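A Friday at Prismont: how a robot lab writes its house rules

I had been promising Ignacio Segura a visit for the better part of two years, and in January I finally took the early train and went. Prismont has its test hall on the upper floor of an old printing works, up a staircase that smells pleasantly of ink to this day, and Ignacio met me at the top with coffee and a binder. The binder was what I had come for. It holds the rules the team follows when its robot arms work with cloth and bedding, and they let guests read every page (I did, over lunch).

The first pages are about grip. Pick up fabric where it can gather to a point between the fingertips, keep wiring well clear of the cloth, and log any mark on the material before the session carries on. That last one came from an argument over whether a smudge was old or new, and I gather it was quite a long argument!
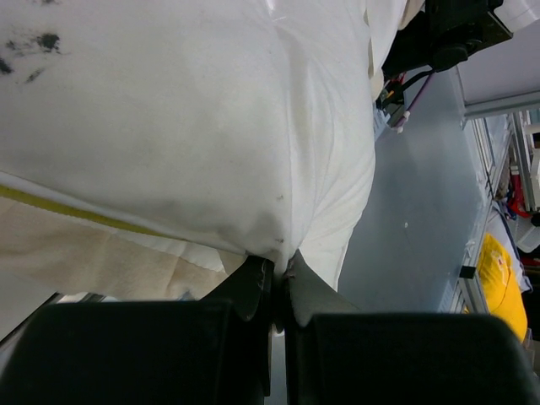 White fabric pinched between the fingertips. The dark smudges are the sort of thing that goes in the log.

Leandro Lorente looks after the written side, and he was generous with his time. He told me the binder once ran to 101 rules, which people admired and did not read. Now there are 19, all on two sheets, and a new one goes in only if an old one is struck out or merged. I asked which he would keep if he had to choose – he said the one on stopping. Anyone in the hall may stop the arms, visitors included, and the person who does it is thanked before any questions are asked.

We talked for a good while about two arms sharing one small bed. The rule at Prismont is that each arm has its own side, and the middle belongs to whichever one has been given it in the written plan for that session. Cables get a look before every start, with the arms at rest, and the slack is checked at full reach.
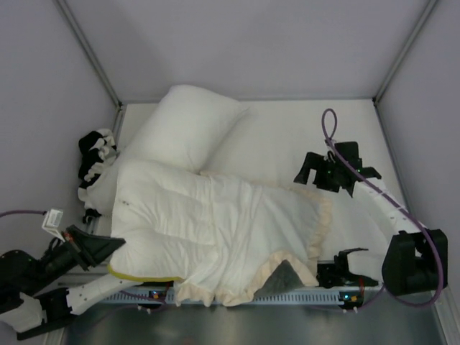
Two arms, one small bed

Over a second coffee we got onto record keeping, a subject I can enjoy for longer than is polite. They have almost 2,000 session sheets on file, and the early ones are charmingly vague ("went fine, mostly"). The current sheet asks for the bedding used, its condition, who was at the stop button and anything that surprised them. I liked that last box so much that I have copied it for our own shop.

I left with the two sheets in my bag and an invitation to come back when the section on washing and replacing test fabrics is finished. Leandro thinks that will be in the spring. Ignacio, walking me down to the door, thought summer.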